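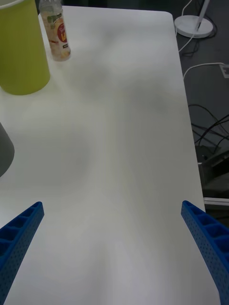 ## White tables, keeping them white

Quick notes, mostly for Dzifa who keeps asking, and for whoever else lands here. Matte white tops. Glossy ones are easier and you can skip half of this.

Daily wipe: warm water, one drop of dish soap, microfiber cloth. One drop. People squirt. Then you get a film and the film grabs dirt and you're back where you started by Thursday.

Rinse cloth, wipe again, dry with a second cloth. The drying matters on matte. Air-dried water leaves rings, esp. with hard water like ours.

No magic-eraser type sponges on matte as a habit. They're fine sandpaper basically. Do it enough in one place and you get a shiny patch, and there's no getting the matte back. Ask me how I know. (Left side, where the toaster used to be.)

## Stains, by what did it

**Coffee, tea.** Baking soda and water, thick paste, leave 20 minutes under a damp cloth. Wipe, don't scrub. Twice if needed.

**Turmeric / curry.** The bad one. Soap first, right away. Whatever yellow is left, put the table by a window if you can move it. Sun fades turmeric better than anything in a bottle. Takes a few days. Be patient.

**Ballpoint.** Rubbing alcohol on a cotton swab, dab from the outside in. Test under the edge first, some painted tops will let go of their color.

**Permanent marker.** Same, or scribble over it with a dry-erase marker and wipe while wet. Works maybe half the time.

**Red wine, beet, berries.** Cold water, soap, then the paste. Hot water on berry stains is a mistake I've made.

**Sticker goo.** Cooking oil, wait, roll it off with your thumb. Then soap to get the oil off. A plastic card for the stubborn corners, never a knife.

**Candle wax.** Ice in a bag on top till it's hard, lift with the card. Leftover greasy mark = soap.

**Gray scuffs.** From pan bottoms and metal mostly. Its metal left on the table, not a scratch, so don't panic. Soft pencil eraser. A plain white one, the pink ones can smear.

## Things not to put on it

- bleach straight from the bottle. Yellows some finishes over time
- oven cleaner, obviously
- furniture polish. Slippery and streaky, and you'll never get it all off
- vinegar if there's any stone in it
- newspaper, wet. The ink transfers. Lost a whole Sunday to that one
- alcohol and bleach together, or bleach and vinegar. Not a table thing, a lungs thing. Open a window regardless

## Hot pans

Trivet. Every time. I keep 4 cork ones in the drawer right under the table, not across the room, and that fixed the problem more than any amount of nagging did. Cork squares from the hardware aisle are fine, no need for fancy.

If you do get a faint yellow heat ring: paste, then sun, then accept it and put the fruit bowl there.

## Wobble

Check the floor before you blame the table. Turn it a quarter turn. Still rocks the same leg? Table. Different leg? Floor.

Table: tighten everything underneath, upside down on a blanket, all bolts loose first and then snug them a bit at a time going across, like a car wheel. Floor: felt pads, stacked. Folded cardboard works until somebody mops.

## Cloths

Have two colors. One for tables, one for floors and the cat end of things. Ese Ibrahim does this with three colors and a chart inside the cupboard door, I can't keep up with a chart.

Wash microfiber by itself, no fabric softener, ever. Softener coats it and then it just pushes water around. If you already did it, hot wash with a half cup of white vinegar, usually comes back. Low heat dryer or hang it.

Throw out when it stops picking up crumbs. Or demote it to the garage.

## Chips and dings

White touch-up paint, the appliance kind. Whites are never the same white so dab a bit on paper, let it dry, hold it next to the chip. Mine came out a hair too blue. Toothpick not brush. Thin coat, wait a full day, thin coat. Appliance paint dries glossy, so on matte take the shine down very gently with the finest sandpaper you have once its fully cured.

Edge banding lifting at a corner: warm iron over a cotton dish towel, ten seconds, press flat with a wood block till cool. If the glue is dead, wood glue and painter's tape overnight.

Still to write up: grout, the drawer that sticks, adn the sink smell. Sink smell first probably.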